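Kirketti open day, quick notes before I forget it all

Got back late, typing this up on the train with one hand, so forgive the state of it. Went to the Kirketti towel mill open day with Shiuli Marikar and Devendra Agarwal. Three of us in Devendra's car, 2024-02-02, fog the whole way, parking in a field that was mostly mud. Bring boots. Seriously.

Sign-in was at the old gatehouse. Sticker badge, ear plugs, a paper map that had the dye house and the canteen swapped. We followed it anyway and ended up in the canteen, so coffee first. Good coffee. Cinnamon buns gone by ten.

First stop was yarn storage. Cones on racks up to the roof, very quiet, smells like a closet. Berwyn Rosser took our group round. He has been on the looms most of his working life and talks fast, and half of what he said went under the noise once we got through the second door. What I did catch: 2,406 cones in the store that morning, he'd checked because somebody always asks. Somebody did ask.

Weaving shed next. LOUD. You feel it in your teeth. Terry looms on the left, flat looms on the right, a yellow line you don't cross. Berwyn stopped one so we could look at how the loops get made. Two warps, one tight and one slack, and the slack one gets pushed up into loops when the reed beats forward. I had read this a dozen times and never got it till I saw it standing still. Shiuli asked about loop height and got a long answer, which she wrote down and I did not.

Then the dye house. Hot, wet floor, everyone's glasses steamed up. They were running a green for a hotel order and wouldn't say which hotel. Loom number 6 was down for a part and the dye people were cross about it as it was holding up thier next batch. Didn't see the lab, door shut.

Lunch was soup. Fine.

Afternoon was finishing, my favorite part and the one I'd skip the rest for. Osian Nicholas runs it. Cutting, hemming, inspection, packing, all in one long room with decent windows. The lengthwise hems go on first, then the cloth gets cut across, then the cross hems. Corners are where it goes wrong, he says — too many layers under the needle.
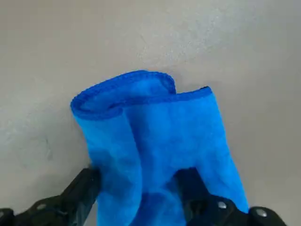 Hems took up most of Osian's talk. He'd rather unpick a whole batch than let a wavy one go out, and he gets the new people to fold a finished piece over and look along the top of the fold. On a bright blue microfiber towel with the edge bound in a darker royal blue it's easy, your eye just runs along the border and any wobble shows. White on white is a lot harder. He had a tray of rejects and we all got it wrong at least once.

Mill shop on the way out. Seconds bin is worth the dig. I got two bath sheets and a Parri dishcloth set, Devendra got nothing and regretted it by the car. Card machine was slow so take cash.

Next open day is in July, booking through the mill office, ask for Tegwen James. Mornings fill up first. I'd go for the afternoon and get to finishing while it's quiet.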